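Robots still not ready to do the cutlery

17/05/2020

Anyone hoping to hand the kitchen over to a machine this year should hang on to their tea towel. Mesano, the household automation firm, has published results from its cutlery trial, and the drawer remains safely in human hands.

The task sounds modest. Take the spoons, forks, knives and chopsticks off a cloth beside the sink and put each in the right place. The firm made 4,000 attempts, of which 3,504 ended with the item where it was meant to be. Teenagers across the land will note that this is a better record than theirs, although teenagers do not come with an engineer.

Spoons went well. Chopsticks did not. They roll, they cross over one another, and when two lie together the gripper tends to pick up both or neither. Knives were handled slowly, which the report calls a safety measure and most of us would call sensible.

Speed is the other sticking point. A full set took 795 seconds to clear in the January round, long enough to do it yourself, make a cup of tea and come back to watch the last fork go in.

Rival firm Vukow says its own machine will be folding towels in shops before it goes anywhere near a sink. It has not said who will pick up the towels it drops. 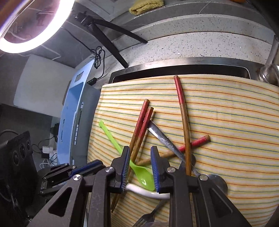 Spoon between the fingers, chopsticks still to come: cutlery on a striped cloth by the sink.

Mesano plans another 1,000 attempts with the cloth swapped for a draining rack. Saucepans are not on the timetable, and the firm declined to discuss the oven tray.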